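Courses > Drawing Basics > Handouts > Perspective, part 2

Filed under: handouts, one-point perspective, beginners

OK, picking up where we ran out of time. I know a few of you left a bit grumpy about the horizon line, so let me have another go at it in writing.

The horizon is your eye level. Sit on the floor and it drops with you, climb a ladder and up it goes. Everything else in one-point perspective hangs off that line, so draw it first and draw it lightly – you'll be rubbing most of it out anyway. Then put a dot on it. That dot is your vanishing point, and every line that runs straight away from you heads for it. 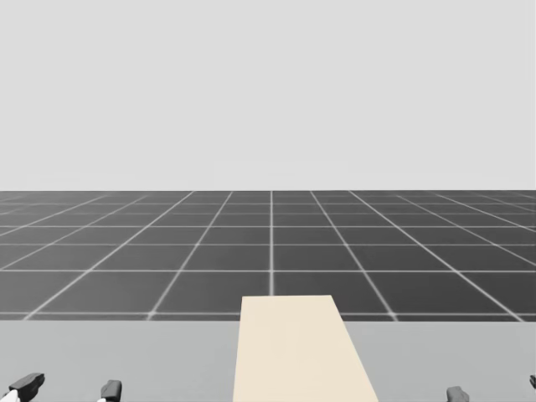
The lines that go side to side stay level. What changes is the gap between them, and this is where almost everybody guesses. Please don't guess! Draw your first square tile, run a diagonal through it, and keep that diagonal going. Wherever it crosses a line heading for the vanishing point, you get your next level line. My first floor ever was done by eye and it looked like a ski slope.

Once you've got a floor you can stand things on it. Start with boxes. A box that faces you square on is easy, because its front is just a rectangle. Turn it a little and you need 2 vanishing points, often way off the edge of your paper (tape an extra sheet on each side, I still do). 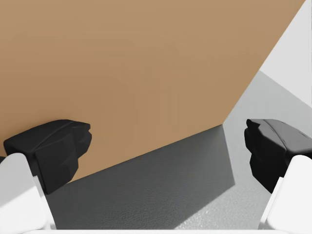 Shading comes after the edges, so leave it alone for now. Pick one side to be the dark side and stick with it. I use the Doto 2B for this and the Mimby pad, but any soft pencil and any paper that doesn't fall apart will do. Don't go spending money on my account.

Homework from the October group still stands: one tiled floor, one box sitting flat on it, one box turned. Use a ruler. Put your vanishing point a little off center too, as it makes a livelier drawing. 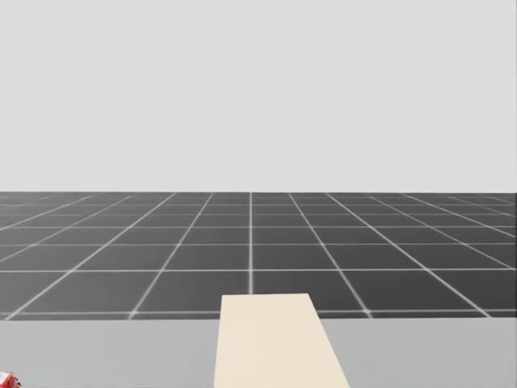
Cream board on a pale gray tabletop, tiled floor behind

If your tiles near the bottom of the page come out stretched, your diagonal is too shallow. Make it steeper and try again. Bring the bad ones in as well, I learn a lot from those.

Comments

kettleandpen: The diagonal trick saved me. My kitchen floor finally lies flat!

marsh_77: Can I do this on a tablet or does it have to be paper?

pencilcase: I did mine on a tablet with the ruler tool and it was fine, marsh_77. Just turn off the snapping.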